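# Chapter 3: Preparing and Folding Garments

Folding begins before the first crease is made. A garment that reaches the work table twisted must be opened out and smoothed, and its shape must be understood. This chapter deals with that early stage, which many courses pass over quickly. It draws on the practice of the linen room at Drundetgate, founded in 1934, and on the teaching notes of Fiona Imrie. 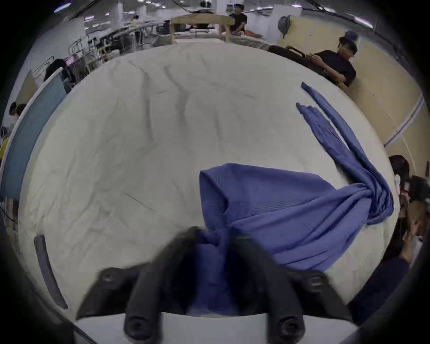 Knitted and ribbed fabrics need more care at this stage than plain woven cloth. They stretch when lifted by one corner, and long narrow parts wind round themselves. A blue garment on a covered table may have its main part spread fairly broadly while a long strip of the same fabric remains twisted, drawn into a tight knot-like gather where it joins the body. The student should release the gather first, working outwards from the join, and should smooth the main panel only when the strip lies free.

The table also deserves attention. A cloth cover holds light garments in place, but its own wrinkles can be mistaken for those of the garment. Long strips or sleeves should be laid side by side, pointing away from the body of the garment, before any fold is attempted.

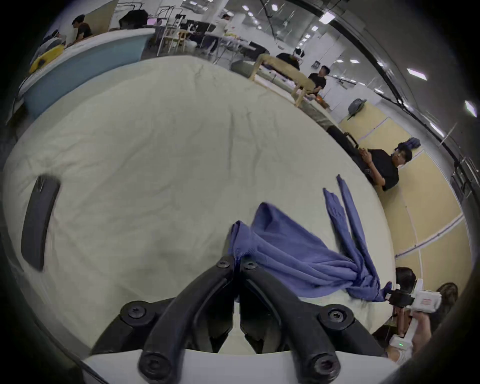 Fiorella Carbone takes a different view of the order of work, and holds that the body should always be flattened first, as a loose mass will pull the sleeves out of line again. Both methods are taught at Pusthorpe, and students should practise each before choosing between them.

Section 3.1 sets out the terms used for the parts of a garment. The exercises begin on page 225.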